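Portes ouvertes robotique à Illden : la pince qu'on tient à la main fait le plein

Publié dans Vie locale, économie

Du monde à Illden pour la journée portes ouvertes de l'atelier Sivis. 100 inscrits, complet dès l'ouverture des réservations, et une file dans l'escalier quand même. Au programme : démonstrations de manipulation, visite des postes de travail, petit café au fond du couloir.

Le clou de la visite, c'est la table dressée devant un grand drap noir, avec « Fast UMI » en lettres de mousse de toutes les couleurs. Dessus, des objets de cuisine : un grille-pain blanc avec sa tranche de pain, une serviette bleue pliée, une bouteille d'eau à bouchon rouge. Et une pince à deux doigts noirs, qu'on tient soi-même. On vise, on approche, la machine apprendra du geste plus tard. C'est du moins le principe expliqué aux visiteurs, en deux minutes chrono.

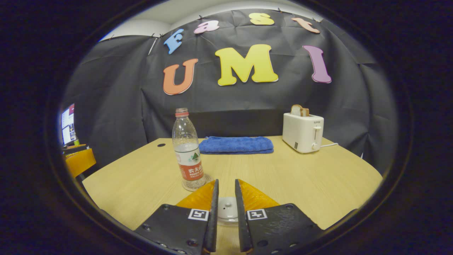
Plosari, dans le livre d'or en ligne, est moins convaincu : très bien pour une bouteille, mais à la conserverie on manipule des bocaux gras et des sachets qui glissent, il aurait fallu montrer ça aussi. Et puis trop peu de temps par groupe, à peine entré on nous pousse vers la sortie.

La remarque sur le temps est revenue plusieurs fois. Sivis répond que les créneaux seront rallongés à la prochaine édition, sans doute en avril. Pour les bocaux, c'est à l'étude, pas de promesse.

Côté pratique, l'exercice parait simple. Il ne l'est pas tant que ça. Il faut amener les doigts de part et d'autre de l'objet, bien en face, garder le poignet souple, ne pas se précipiter. Les enfants s'en tirent plutot mieux que les parents, dixit l'équipe. Les tampons orange au bout des doigts ont eu leur petit succès, beaucoup de questions là-dessus.

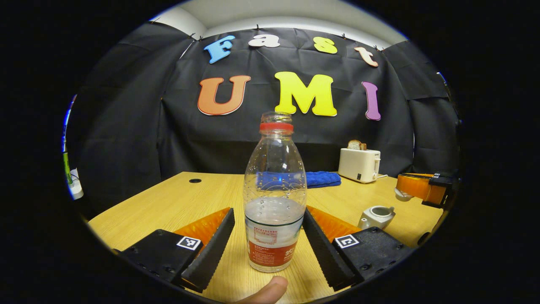 Ensuite, passage par la salle du fond, où l'atelier présentait son travail avec la société Khoury, spécialisée dans l'équipement de cuisines collectives. Objectif affiché : des gestes simples, ranger, poser, débarrasser, répétés assez souvent pour qu'un bras puisse les reprendre. 3 060 gestes déjà enregistrés selon le panneau à l'entrée. Le calendrier du projet n'a pas été communiqué. Ni le budget, malgré une question posée 2 fois.

Pas de vente sur place, pas de recrutement non plus, mais les demandes de stage peuvent être déposées à l'accueil ou par le formulaire du site. Les scolaires auront droit à leur propre matinée, inscriptions par les établissements uniquement. Attention, le parking derrière l'atelier reste fermé pour travaux, se garer côté gare.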